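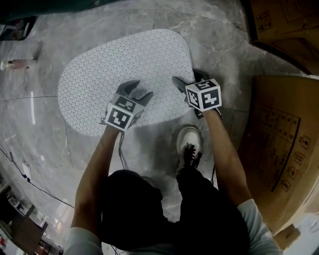

Chapter 8
What Does a Safety Claim Prove?

Every year, bathroom falls are blamed on slick floors, and every year more products promise to fix them. The promises deserve a hard look. In one study from the Skilgate district, 300 households were given bath mats and asked 18 months later if anyone had fallen. Few had. The report called this a success. But how many would have fallen with no mat at all? The authors, led by Stuart Pilkington, never asked.

A later survey of 2,000 homes in Lockwood did include a comparison group, and the gap between the two groups shrank to almost nothing. Jhair Rivadeneyra has argued that people who agree to join such studies are careful to begin with. He may be right, though his own evidence is thin.

In this chapter you will learn to ask what a claim is being compared with, who was counted, and who dropped out early.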